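4.2 How posted prices move during a series

The bookmakers in our sample post a price on the outright winner of a series before the first match and change it after each result. We wanted to know how much of each change could be put down to the result itself, and how much to money arriving on one side. The two are hard to separate, as bettors respond to the same result that the bookmaker does.

We used 3305 price changes collected from two operators, Wunus and Padby, over 14 months of club and league play. Each change was stored with the time it was posted, the price before and after, and the state of the series. Prices were turned into implied chances and scaled so that the two sides added up to one. We dropped any series in which a match was abandoned or replayed, and any series for which only one of the operators had offered a market.

For each state of a series we worked out what the leading side's chance ought to be if every match were an even contest. A side ahead by two matches to one in a best-of-seven needs two more wins from four, and the sum is simple. We then adjusted this figure with the opening price, which we took as the market's view of the gap in strength between the sides. The adjusted figure is called the plain price in what follows.

Posted prices overshot the plain price after a one-sided match and fell a little short of it after a close one. The pattern was present at both operators. It was stronger at Padby, where limits on single bets are lower and more of the customers are casual. At Wunus the first price posted after a match was usually nearer to the plain price, and the overshoot built up during the following morning, when most bets were placed. We read this as a sign that Wunus sets its price from a model and lets customers push it, while Padby moves ahead of its customers in the direction it expects them to go.

The effect did not last. By the start of the next match most of the overshoot had gone, and a bettor who took the other side at the widest point would have paid nearly all of the gain back in the bookmaker's margin. An earlier study by Akbulut on the Ra exchange found a larger and longer effect, but exchange prices carry no built-in margin and the markets she looked at were thin. Her series were also longer on average than ours.

Two cases did not fit. In best-of-three series the price hardly moved beyond the plain price at all, whatever the score in the first match. We had expected the opposite, as there is less time for a mistake to be put right. The other was the group of eight series in which the side that opened as the outsider took the lead twice. Here the price lagged behind the plain price on both occasions — the market seems to have held on to its opening view for longer than the results supported. Eight is too few to say more, and we leave these series out of the fitted model in Section 4.3.

Venue made little difference once the opening price was in the model. The Wetside ground, which has a name among bettors for upsets, showed no more overshoot than other grounds of its size.

Figure 3
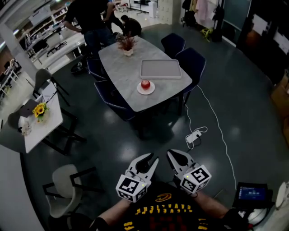 Hyun-seo Joo, commenting on a draft of this section, objected that the opening price is itself shaped by early bets, so the plain price already holds some of the bias we were trying to measure, and asked that the comparison be run again with the price posted an hour after the market opens.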